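Filed under: Home, Water, Notes to self

Our tap water tests at 15 grains per gallon, hard enough that everything in the kitchen ends up with a white film. I put off buying a softener for five years. This spring I gave in and installed a Heitmann single-tank unit in the utility closet, and I kept notes on the settings.

The default program regenerates on a timer, every third night at 2 a.m., whether the resin needs it or not. For a household of two that wastes salt. The valve also has a metered mode, buried under the installer menu: hold the two arrow keys until the display blinks, then step through to item 7. In metered mode the valve tracks gallons used and regenerates when the remaining capacity drops below the reserve.

Capacity is the part worth working out by hand. The label capacity assumes a heavy salt dose. At the lighter dose I use, the resin removes less hardness per cycle, but each pound of salt removes more. After subtracting a day's reserve, I entered 2,000 gallons as the interval. The first cycle triggered at 588, which made no sense until I found that the hardness field was still set to the factory value and the valve was recalculating from that. Enter hardness first, then capacity. The manual lists them in the opposite order.

Salt: I tried Plurent pellets and Clastus crystals. The crystals bridged in the brine tank within a month, leaving a hard crust with a hollow space under it. The level looked fine from above, the brine was weak, and the water went hard again. A broom handle broke the crust. I have used pellets since and keep the tank no more than half full.

The drain line needs an air gap. Mine originally ran straight into the standpipe, and I moved it up with a Grivesico bracket. I also left the bypass to the outdoor spigot alone, so the garden still gets untreated water.

As for results, test strips at the kitchen tap read between zero and one grain. The kettle no longer scales. Soap takes longer to rinse off, and I have cut detergent by half. Spots on flatware depend on drying as much as on hardness, so I still towel off anything with a metallic finish.

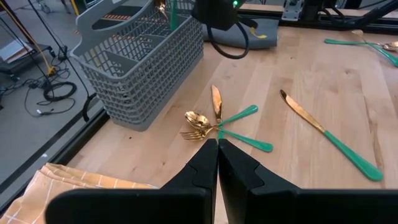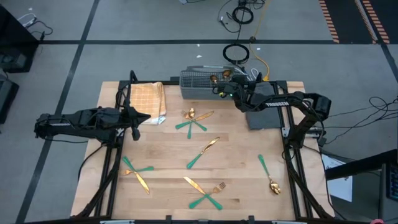 Gold flatware with green handles (first photo) and the gray dish rack (second).

Next job is the sediment prefilter, which is due in November. I need to check whether the housing takes the standard cartridge length before ordering.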